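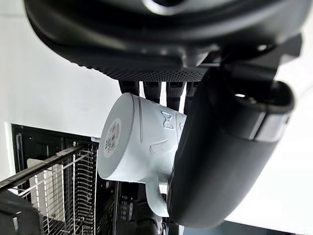
Loading mugs and looking after the sink: tips for a shared kitchen corner

Most of the trouble with a small kitchen comes from two places, the dishwasher and the space under the sink. The notes that follow apply to an office or studio kitchen as much as to one at home.

Before the mug goes in

Tip out the dregs and leave it at that. A full rinse under the tap is wasted water unless the mug has held soup or porridge. Tea bags go in the food bin. If there's a dried ring of coffee at the bottom, fill the mug with warm water and let it stand while you load everything else.

Look at the base. New mugs often come with a sticker there, and it should come off before the first wash. Left on, it breaks up into paper pulp and ends in the filter. Soak the base in hot water for 11 minutes and the label should peel away in one piece. Any glue left behind will lift with a little cooking oil on a cloth, followed by washing-up liquid.

Mugs with a raised pattern need a second look too. Tea collects along the edges of the shapes and a machine wash doesn't always shift it. An old soft toothbrush and a paste of bicarbonate of soda will do it. Don't use a scourer on glazed ceramic — it dulls the surface, and dull patches stain faster.

Placing mugs in the rack

Mugs go in upside down and at a slight lean, so water runs off the base. Keep a finger's width between them. Handles should all point the same way, which makes room for one or two more. Big mugs go at the sides of the rack, where they won't stop the spray arm. Turn the arm by hand before you shut the door.

When the cycle ends, open the door a little and leave it for a while. Empty the bottom rack first, or the puddles on top of the mugs will drip on to the clean plates.
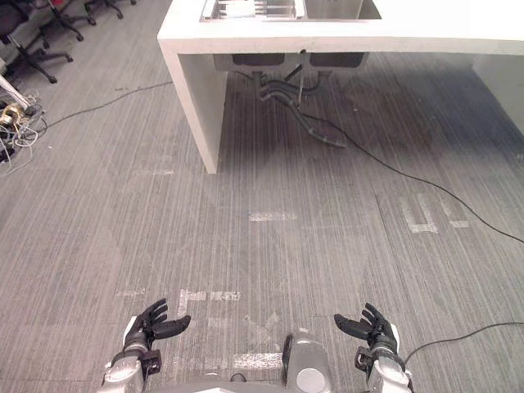
Open space under a sink fills up quickly with carrier bags and spare bottles. Keep it clear. With no cupboard doors in the way it takes a moment to bend down and check the pipes and hoses, and it's worth doing once a month. Run a dry piece of kitchen roll round each joint and look at it for damp spots. Follow every hose along its length and straighten any that has a kink.

Carpet near a sink needs extra care. A slow drip can soak in for weeks before there's any smell. Press a folded white towel on the floor under the pipes and stand on it for a minute; if it comes up damp, find the leak before you dry the carpet. Trailing cables should be kept well away from the pipes and out of the path people walk with full cups.

Metal drying racks can be lifted out and scrubbed on both sides. The underside of the bars is where the scum builds up. Wipe the steel beneath and dry it with a cloth, otherwise you will get water marks.

Page last checked October 2023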